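3.2 Besucherverhalten und Abstandsregeln

Im Schutzgebiet Bidik wurden die geführten Wanderungen auf zwei Routen beschränkt. Der Mindestabstand zu den Tieren beträgt 30 Meter -- Fütterung und Berührung sind ausgeschlossen. Caruso und Virk werteten hierzu 27 Begehungsprotokolle aus.

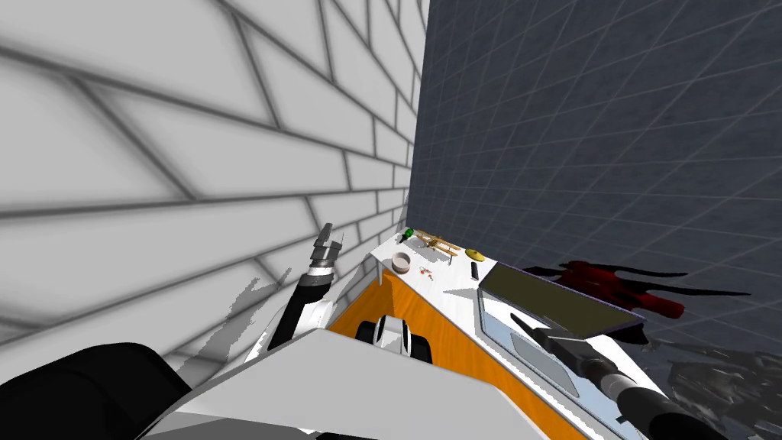
Abb. 2: Simulierter Innenraum mit Arbeitszeile, Schrägansicht von oben.

Verstöße gegen die Abstandsregel traten vorwiegend an Wasserstellen auf. Die Gruppengröße zeigte keinen signifikanten Einfluss. Für die Route Kwofie liegen Daten erst ab Juli vor; sie bleibt im Modell unberücksichtigt.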